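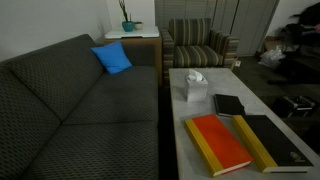
거실 탁자는 비워 두라고 있는 가구가 아니다. 요즘 이 말을 하면 이상한 사람 취급을 받는다. 정리 잘하는 집 사진을 보면 하나같이 탁자 위가 깨끗하고, 있어 봐야 휴지통만 한 티슈 상자 하나. 우리 집도 소파 앞에 긴 탁자가 있고 저쪽 끝에 하얀 네모 티슈 상자가 서 있다. 거기까진 나도 동의. 티슈는 있어야지. 화분은 소파 뒤 작은 탁자로 보냈다. 청록색 화분 하나, 크림색 낮은 화분 하나. 물 주다가 흘리면 책이 젖으니까. 그러니까 내 말은, 남은 자리는 책 자리라는 거다.

책꽂이 얘기부터 하자. 책은 책꽂이에. 어릴 때부터 들은 말이고 나도 오래 그렇게 살았다. 그런데 책꽂이에 꽂힌 책을 마지막으로 꺼낸 게 언제인지 생각해 보면 답이 안 나온다. 작년 11월에 Uvorberg로 이사 오면서 세어 봤다. 책 700권. 그중 이사 전 일 년 동안 한 번이라도 펼친 게 34권이었다. 상자 싸면서 한 권씩 표시했으니 틀릴 리 없다. 좀 창피했다. 책꽂이가 나쁘다는 건 아니고, 책꽂이는 창고에 가깝다는 얘기. 창고에 있는 물건은 안 쓴다. 믹서기도 그렇고 텐트도 그렇다.

그래서 탁자. 소파에 앉으면 손이 닿는 높이. 거기 있으면 읽는다. 정말 단순한데 이걸 인정하기까지 오래 걸렸다.

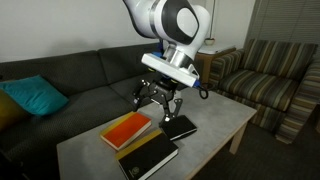
반론은 안다. 지저분해 보인다, 손님 오면 민망하다, 밥은 어디서 먹냐. 하나씩 보자. 지저분한 건 책 때문이 아닌 경우가 많다. 책 옆에 쌓이는 영수증, 충전기, 머리끈, 어제 먹은 귤 껍질. 이런 게 책이랑 섞이니까 책까지 같이 욕을 먹는다. 귤 껍질을 치우면 된다. 책을 치울 게 아니라.

손님은... 손님이 책 보고 싫어한 적 한 번도 없다. 오히려 집어 든다. 말주변 없는 사람끼리 앉아 있을 때 책 한 권이 과자 접시보다 낫다. 과자는 먹으면 끝인데 책은 "이거 재밌어요?"가 나온다. 지난 1월에 온 손님은 내가 반쯤 읽은 책을 빌려 가서 아직 안 돌려줬지만 그건 다른 글에서 쓰겠다.

밥은 식탁에서 먹자. 소파에서 먹고 싶은 날은 책을 한쪽으로 밀면 된다.

비스듬히 놓는 것도 뭐라 하는 사람이 있다. 모서리를 탁자에 맞추라고. Trornel이라는 가구점에 갔더니 전시용 탁자에 큰 책 몇 권을 자로 잰 듯 맞춰 놨던데, 들춰 보니 속이 빈 상자였다. 그럴 만도 하다. 읽는 책은 그렇게 안 놓인다. 손이 갔다 온 방향으로 놓인다. 나는 그게 보기 좋다. 맞춰 놓으면 손대기가 싫어진다, 호텔 침대 이불처럼. 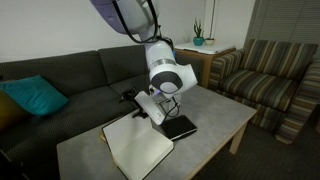 엎어 놓기 문제도 있다. 읽다 만 책을 펼친 채 두는 거. 책등 망가진다고 기겁하는 사람들이 있는데 반은 맞고 반은 틀리다. 엎어 두면 망가진다. 나도 사전 하나 그렇게 해먹었다. 하지만 펼쳐서 바로 놓는 건 괜찮다. 실로 꿰맨 책이면 더 괜찮고. 무엇보다 펼쳐진 책은 다시 읽게 된다. 덮인 책은 '다음에'가 된다. 책갈피 꽂아 덮어 두는 게 예의라는데 책한테 무슨 예의. 하루이틀이면 그냥 펼쳐 두자. 햇빛만 조심하고.

물론 한도는 있어야 한다. 무한정 쌓으면 그건 탁자가 아니고 바닥 있는 책꽂이다. 예전에 Drarovcombe 살 때 13권까지 쌓아 봤는데 맨 밑에 깔린 건 결국 책꽂이에 있는 거랑 똑같았다. 안 읽힌다. 빼기가 귀찮으니까. 지금은 쌓지 않는게 원칙이고 한 층으로만 놓는다. 겹쳐지기 시작하면 제일 오래된 걸 책꽂이로 보낸다. 밤 11시쯤 자기 전에 한 번 훑고 끝. 길어야 물 한 잔 마실 시간.

탁자 상판도 은근히 중요하다. 까만 유리 상판은 책 놓기 최악이다. 먼지에 지문에, 어두운 표지는 있는지도 모른다. 전에 쓰던 Van Acker 중고 탁자가 딱 그랬다. 지금 건 얼룩얼룩한 밝은 회색인데 돌 비슷한 느낌이고, 부스러기가 잘 안 보이는 대신 책은 잘 보인다. 부스러기 안 보이는 게 장점인지는 각자 판단할 일이고. 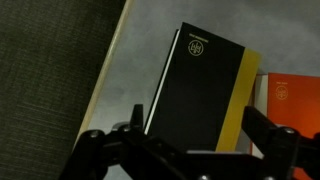

표지 색 맞춰서 책 고르는 사람들, 이건 좀 말리고 싶다. 베이지면 베이지, 흰색이면 흰색으로만 꺼내 놓는 거. 집 안이 조용해 보이긴 하는데 뭐가 뭔지 구별이 안 된다. 우리 집에 나와 있는 건 금색 동그란 문양이 찍힌 검은 책, 새빨간 건 아니고 주황에 가까운 책, 겨자색도 보이고. 제각각이다. 회색 소파에 회색 탁자니 이 정도 색은 있어도 되지 않나. 멀리서도 아 그 책 저기 있네 하고 바로 보인다. 제목 글씨가 깨알만 해도 상관없다. 색으로 찾으니까.

누가 그러더라, 책 내놓는 건 과시라고. 나 이런 거 읽는다 보여주려는 거 아니냐고. 글쎄. 그럼 벽 가득 책꽂이는 과시가 아닌가? 읽지도 않은 666권 꽂아 놓은 쪽이 더 찔려야 맞다. 내가 그 쪽이었으니까 하는 말이다. 탁자에 나온 책은 감출 수도 없다. 한 달째 같은 자리면 안 읽은 게 다 들통난다. 그래서 읽든지 치우든지 하게된다.

정리 책에서는 자꾸 제자리를 정하라고 한다. 좋다. 그런데 제자리가 왜 꼭 안 보이는 데여야 하나. 가위는 서랍, 우산은 현관, 읽는 책은 소파 앞 탁자. 나는 이걸로 정했다. 이번 달에 읽을 것들 꺼내러 가야 해서 여기까지만 쓴다.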